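Resullow Green Table Top, large
Packing and sorting surface - stocked by Pament

Sold as: table top with gloss finish, green
Also available: matt finish, grey (to order)
Length of our test: January to the start of spring
Our view: good surface, overpriced, read the notes on glare before you order

What the maker says

Resullow calls this "the last work surface you will ever buy". We sell tables for a living and would rather you came back now and then, so we were never going to print that in large type. The maker also says that the top is wipe-clean, that it will not mark under normal packing work, and that the green is easier on the eyes over a long shift than white. We had one in our own packing room for the whole of the test, next to the white desk we were using before, and have written down which of these claims we are happy to repeat.

Cleaning

Wipe-clean is fair. Tape residue comes off with a damp cloth and a bit of patience. Marker pen comes off if you get to it the same day and leaves a faint ghost if you don't. The leaflet recommends Resullow's own cleaning spray. We tried it against washing-up liquid and could not tell the two halves of the table apart, so we do not stock the spray.

Marks and scratches

"Will not mark" is a stretch. Ours has a few fine scratches near one corner, where somebody cut tape without a mat. They show when you stand at the window side and vanish from the other. Bottles, boxes and phones sliding about have left nothing we can find. Knives will. Buy a cutting mat, and don't pay the maker's price for one.

Colour

We doubted the bit about eyes and still do. What the green does well is show up what is lying on it. Small bottles with clear caps used to get lost on the white desk, and a dropped cap on green is much quicker to find. That is a practical point and we wish the leaflet had made it. Yellow wrapping stands out well too, and so do orange bottles.

Glare

The gloss is the weak spot. Under ceiling lights it throws back a good deal of shine, and if you read small print on labels all day you will notice. Tilting the bottle helps. Moving the lamp helps more. If your lights are fixed and directly above the table, order the matt finish and put up with the wait.

Room to work

This is a big top. One person can sit at the far side with a phone on the table while bottles are handled at the near side, with plenty of green left in between. We used it mostly for small bottled goods, with the yellow packaging stacked at the left on something lower, so that the table itself stayed clear. 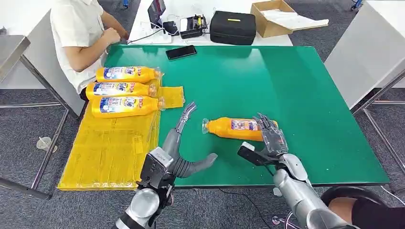

Size and weight

The top is 122 cm deep. Check that figure against your doorway before you check anything else, as the panel does not fold and does not come in halves. It takes two people to lift. The leaflet shows one smiling person carrying it under an arm, and we would like to meet them.

The legs are sold separately. Resullow's own legs are sturdy but fixed in height. The Lyimo adjustable set fits the same holes, costs less, and has given us no wobble so far. The Wavex set is listed as compatible. We found the holes slightly out and had to force two of the bolts, so we have stopped offering it with this top.

Load

The maker tested the surface with 2000 bottles on it, spread evenly. Nobody packs like that. We would be more interested in a heavy crate dropped on one corner, and no figure is given for that. We have kept 40 full cartons on ours for a weekend without any sag that we could measure with a straight edge, and that is as far as we will vouch for it.

What comes in the box

Table top, one
Edge protectors, 6 (thin, and two of ours had come unstuck by the end of the first month)
Fixing bolts for Resullow legs
Leaflet

Who should buy it

Small packing rooms that handle light goods and need to see them clearly. Anyone who has been working on a white surface and is tired of hunting for clear caps.

Who should not

Anyone cutting directly on the table. Anyone with strip lights overhead who won't wait for the matt version. If you only pack a few parcels a week, an ordinary desk will do the job and you can keep your money.

Returns

Unused tops can come back to Pament in the original wrapping. Keep the wrapping until you are sure - the carrier will refuse a bare panel, and we can't talk them round. Scratches from knives are not covered by the maker's guarantee, whatever the front page of the leaflet seems to suggest. The exclusion is on the back, in small type.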